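28 August 2023

Hands versus grippers, week two

I have been putting off this post because I kept changing my mind, and I think I've finally changed it for good (ask me again in December). For years my answer to "should we put fingers on it?" was a flat no. A two-jaw gripper closes, it opens, it survives being driven into a table, and you can fix it over lunch. Then I got two weeks with a pair of five-fingered hands, and I'm having so much fun that I've stopped pretending to be neutral!

The comparison is between my old Festar parallel jaws and the Urkura hands, same arms, same controller, same objects. The list is kitchen stuff mostly: plates, fruit, a mug, a sponge, a wooden spoon that rolls off everything. I teleoperate all of it myself, so part of what I'm measuring is my own patience.

Flat plates were where I expected the hands to win, and they did, but for a reason I hadn't thought of. With the jaws you have to come in low and level, get one jaw under the rim, and hope the plate doesn't skate away across the table. With the hands I can block the plate with one and pinch the rim with the other. The thumb does nearly all the work. I spent a whole evening on nothing but thumb angle, and by the end of it my pickups felt almost lazy.

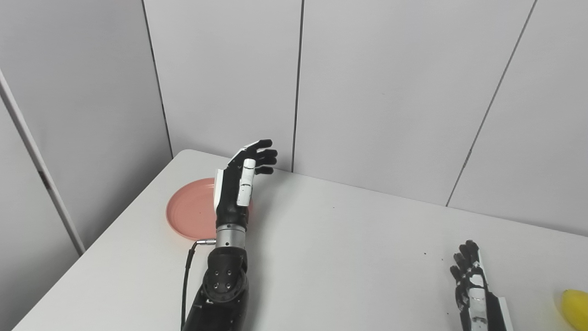

The other thing I noticed is how much I use the backs and sides of the fingers. I nudge and steady things with them all the time, and a slightly bad approach can still be saved halfway through. On the jaws a bad approach is a bad approach. You back off and start again.

Now for the grumbling. Latency is the big one. The Festar jaws get one number from the controller and go there. The hands want a full set of joint targets, and on the stock settings I could feel them trailing behind my glove — not by much, but enough that I kept over-squeezing. Turning the smoothing down from 8 to 5 helped a lot. It also made the fingers twitchy at rest, so I'm living with a bit of a tremble for now.

Calibration is the other one. Every power cycle, both hands, every finger. The Astmont script does it in one go but stops dead if a finger is touching anything, and it doesn't say which finger. I've learned to clear some space before I run it.

I've logged 483 grasps on the hands so far, against 3267 on the jaws, so please don't take any of this as a fair fight. I also know the jaws in my sleep and I'm still clumsy with the hands.

For boxes and anything else with two parallel sides I'd still bolt the jaws on and get on with my day. For fruit, I want the hands. Round things just sit better with fingers wrapped around them, and I can turn one over without putting it down first.

Next up is the Espinoza wrist camera, which needs a new bracket before it will clear the thumb. I've printed one already and it's too short, so back to the calipers tonight.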